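Idport Community Help
Desktops and Upgrades

Bringing an old Dell tower back to life, where do I start?

Posted by Rostyslav Mykhailiuk in July

I picked up an old Dell desktop from the Panasiuk surplus sale and I am way too happy about it. The case is solid, the board looks clean, and it came with no processor and no memory. My plan is to make it a little music and photo machine for the den. I've put together one PC before, but I had a friend next to me the whole time, so I'd like to check my order of work before I spend any money.

I have a used processor on the way and I've been looking at a Fliner memory kit. Do I put the processor in first, or the memory? Do I need to pull the board out of the case? And is it okay that the bracket on the socket has been standing up for a while? There are a lot of cables in there too and I don't want to unplug something I can't find a home for later. 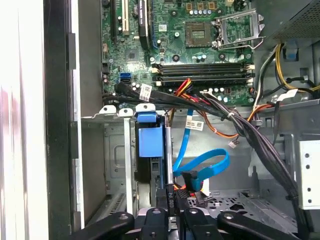
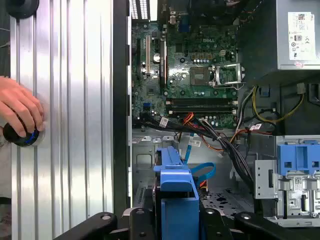

Both with the side open: processor socket bracket up, memory slots empty.

Budget is tight but I've got 6 evenings free and I'm looking forward to every one of them!

Zeeshan Mirani
Community helper, 618 posts

Oh, these are fun to bring back, good find! You can leave the board where it is. Processor first, while the memory slots are still empty and you have room for your hands.

Before anything, unplug the tower from the wall, hold the power button in for a few seconds, and touch bare metal on the case. Then look straight down into the socket with a bright flashlight. Yours has the gold contacts in the socket itself, so go slow and look from a couple of angles. You want the same neat pattern all the way across. If one catches the light differently, stop and post a close-up. The bracket being up is fine by itself, but dust and fingers are the worry, so lay a clean piece of card over the socket until the processor shows up.

When it does, match the notches and the corner triangle, set it down flat, let go, and bring the bracket and lever over. The lever takes more push than you'd expect. The processor itself should take none.

Memory next. Open the latches, line up the gap in the stick with the bump in the slot, and press both ends until they click. Start with one stick. Get the exact model number off the case and look up which processors and memory the board takes before you order that kit. Fitting the socket doesn't mean the board will run it.

For the cables, leave everything plugged in for now. If one really is in your way, put a bit of masking tape on it and write where it came from. And don't forget thermal paste and a cooler that fits, or it'll shut itself off pretty quick.

Dunero

Had one kinda like this, ran great for years. I used 90 percent alcohol to clean the old paste off the cooler. Get an SSD, best thing I ever did to mine.

Rostyslav Mykhailiuk

Thank you both! Card is over the socket now and I'm holding off on the Fliner kit until I've read up on the model. An SSD is going on the list, there's a 400 GB one in my drawer that I forgot I owned. I'll post again once the processor is in.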